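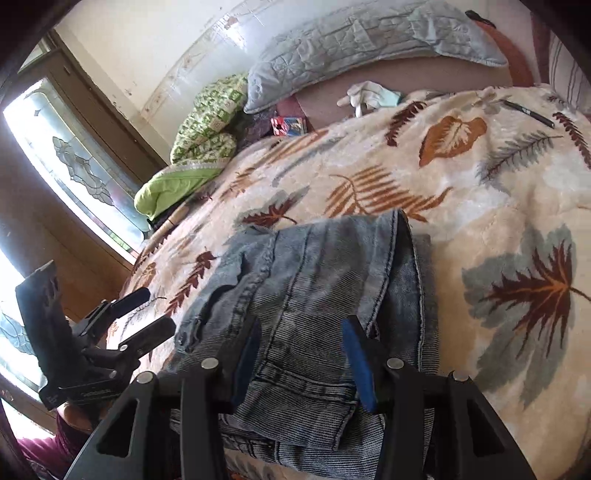
6 min read

Course Materials > Automation for Small Teams > Planning and Purchasing

Search this site Go

Handout 3: Buying hand-held grippers for a laundry handling project

Welcome back, everybody. Last time we got carried away with arms and payloads and ran out of clock before we reached the money, so this handout does the money (and a fair bit of what hangs off the money). Please read it before the session, and bring your own draft budget even if it's only half a page. Half a page is plenty to argue over!

Our running case is the Kisovbridge project, which wants a robot that can pick up and fold ordinary clothes in ordinary rooms. Before anyone buys an arm, the team needs recordings of people doing the job with the same kind of fingers the robot will have. So the first purchase is a set of hand-held grippers, and that is the purchase we're planning here. The arm comes later, in a separate budget, and I would like you to resist the temptation to sneak it into this one.

Start from the job

Every year somebody starts their list with a catalog. I understand it, catalogs are fun, but please write down the job first. What is going to be picked up? On what kind of surface? By whom, holding the thing in which hand, for how long at a stretch?

Take a pair of jeans on a bed with a plush blanket. Denim is thick at the seams and thinner between them, and once it's folded you're asking the fingers to close on several layers. Underneath there's soft pile that gives way when you press, so the finger pads can end up pinching blanket along with the jeans. A hard table would never show you that. If your project is going to work in bedrooms, then plan your trial in a bedroom, with the pillow and the gloves and the small boxes that people really leave lying on a bed. Rooms like that cost you nothing in the budget and they change what you decide to buy.

Then the light. A big bright window beside the bed can wash out part of a picture, and a student team will happily discover this after they've paid for everything. Put a plain curtain on the list. It is the cheapest line you'll write all term.

What goes on the list

For Kisovbridge the equipment ceiling is $3,930, and that has to cover 3 complete kits. I'm giving you the total and leaving you to divide it, as that's the exercise. A kit, for our purposes, is the gripper body, its two fingers with pads, a clamp with arms and knobs for holding a small device alongside, and the camera. Think about each of these separately, even if you end up buying them from one supplier, and here are my notes on the ones people get wrong.

The body. Look at how it's put together. Screws you can reach with a normal driver are worth paying for, and so is a supplier who'll sell you one bracket without making you buy the whole front end again. Jirnent and Flendport both quoted for this project. Jirnent was cheaper on the body and would not sell single brackets. Flendport would. Put both quotes side by side and decide which you'd choose, and write two sentences on why.

The pads. These wear, and they wear faster on denim than on T-shirts. Flendport sells them in a box of 36 for $198, which comes to $5.50 a pad. Two pads to a gripper, so one box gives you six full changes on every kit. Is that enough for your recording season? You can't know until you have tried a few days of real use, so order one box, keep a log taped inside the lid, and leave yourself room for a second. Pads in different colors are handy, by the way, if you want people to be able to say "left pad" and "right pad" by color when they report a problem.

The clamp. Rokeya Karunaratne ran the Escobar project for two winters and her advice on clamps is short: buy the one with the fewest joints that still reaches. Every knob is a thing that can slip, and when it slips halfway through a session you have to line everything up again - or worse, you don't notice. I'd add that the clamp should sit where it doesn't knock the wrist. Hold the loaded gripper at arm's length over a bed before you approve anything. It's heavier than it looks on paper.

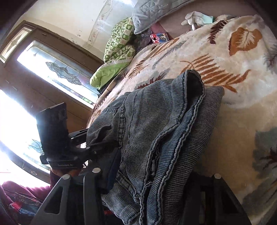
Gripper fingers working on folded striped trousers, on top of a patterned blanket.

Seams, openings and the test wardrobe

Now, clothes. Teams forget to budget for clothes! You'll want a range, and I mean a range of how they are made more than how big they are. Ribbed or striped cloth with puckered seams behaves differently under a pad from smooth cloth, and an open waist gives a finger somewhere to slide in where you wanted it to close on the outside. Borrow what you can and buy the rest secondhand. Label every garment, and keep the list with the recordings.

Set aside time as well as cash. Lovisa Blomqvist and Sixten Fjeld, who took this course two years back, planned one afternoon for setting up and needed most of a week. Their corrected plan is in the shared folder and it's a lovely piece of work, mistakes included.

When to order

Quotes go stale over the holidays, so get yours in hand before December and ask for the expiry in writing. Glenys Entwistle in purchasing needs the signed form, the two quotes and a delivery address with a real person's name on it. She is very patient, but she can't process a form with a blank box.

For next session

Draft a one-page budget for the three kits, within the ceiling, with spares, clothes and the curtain as their own lines. Mark which items you would drop first if the total were cut. Swap with a neighbor and see if you can each find something the other left out (delivery charges are the usual one). Bring questions about the two quotes too, and we'll open with those.

Corinne Okafor

Get new course notes by email. Enter your address to subscribe. You can unsubscribe at any time.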